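Equipment Planning - Ticket 876
Subject: Second arm for the Grallville bench: what do we need to buy with it?
Status: Open, waiting on quote
Priority: Normal
Site: Grallville

Opened Wednesday, 9:10 am

Hi all, I'm opening this so the shopping questions end up in one place and not in six email threads. The plate and cloth bench has earned its keep and I'd love to get a second arm on it before the budget closes in March. We have 3,000 to spend on everything that isn't the arm itself. The arm comes out of the Toma line and is already approved, so please don't argue about the arm here!

What I need from this ticket is a parts list with prices, in an order we could cut from the bottom if we have to. Things I know we need: fingers, a wrist camera with bracket, cables that fit, a backdrop, spare plates and cloths. Things I'm not sure about: lights, a second table, the extended support plan from Evia.

Update, 10:25 am

Started with the wrist camera because it's the priciest small item. The question from purchasing was whether we could get by with a cheaper one that has a narrower view. My answer is no, and I'm pretty firm on it. With the fingers closed we still want the plate and the far edge of the table in view, and the narrow one on the Evia loaner lost one or the other all the time. Same model as the current one, please.
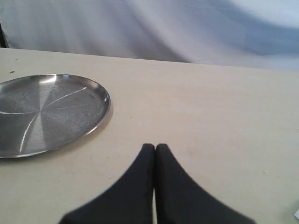
Wrist view, fingers closed, plate at left.

The plates are the other thing to look at. Brushed steel throws light back in streaks, and those streaks move whenever the camera does. We like that! It's a hard surface and we want hard surfaces. But it does mean the lights can't be an afterthought, so I'm moving them from "not sure" to "need." One soft panel with a stand would do, and I'd put it ahead of the second table.

Update, 11:40 am

Got the first quote back from Grendska. Total is 2,158 for the camera, bracket, two cable sets, one pair of fingers and the light panel. That leaves 842, and I was honestly expecting worse.

Two problems with it, both fixable:

The cable sets they quoted are the short ones. On our bench the camera cord needs enough slack to follow the wrist all the way over, and a short one will tug at the connector. I've asked for the long version.

They quoted one pair of fingers. I want 4 pairs. Fingers wear at the tips first and cloth is where you feel it - a worn tip will still pick up a plate, but a thin cloth slides right out. Waiting on a new line price for that.

Update, 1:30 pm

Somebody asked at lunch if the second arm could just share the table. I went and stood there for a while with a tape measure, and I don't think it can. Once you have an arm at work, a person next to it and a spot to write things down, the space is spoken for.

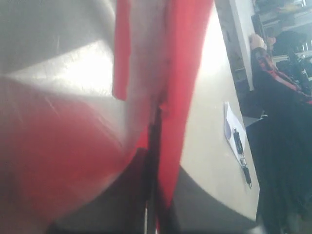 So the second table stays on the list, but low. We could start with the folding one from the storage room if its legs lock properly (I'll check tomorrow), and buy a real one later. Whatever we end up with should have a plain pale top. Pattern or wood grain would give us one more difference between the two benches to worry about, and I'd much sooner have them match.

Backdrop: any plain light blue sheet that hangs full width. Please don't order the photo studio kind. They cost a lot more, and the soft folds in ours have never caused us a problem. We will need poles to hold it up, and those weren't in the quote. Added.

Update, 3:05 pm

Cloth question, from the purchasing side: does the color matter, or can they buy the mixed pack? Please get red. It stands out well against the table, the steel and the black fingers, and it makes review so much faster when you can tell at a glance where the cloth ends. I'm happy to try other colors later on, just not as the first order.

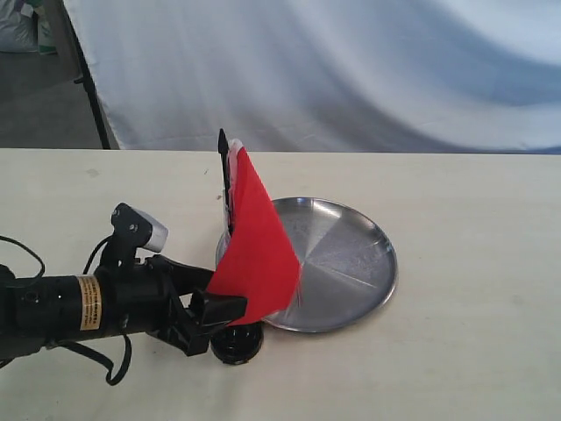 Red cloth in the gripper, corner over the plate rim.

Note for whoever builds the order: the long cables go with the camera bracket, and they need to be ordered together or Grendska ships them as two orders with two delivery fees.

Current list, top is safest from cuts:

Wrist camera and bracket, same model
Long cable sets, two
Fingers, 4 pairs
Light panel and stand
Red cloths and steel plates
Sheet and poles
Second table
Evia extended support

I put the support plan last. I like Evia and they've been great on the phone, but everything we've called them for so far was covered by the basic plan.

Next step: revised quote from Grendska with the long cables and extra fingers. If it comes in under 3,000 with the cloths, plates, sheet and poles included, I'll send it straight to approval. I'm really looking forward to this one. Leaving the ticket open until the quote is in.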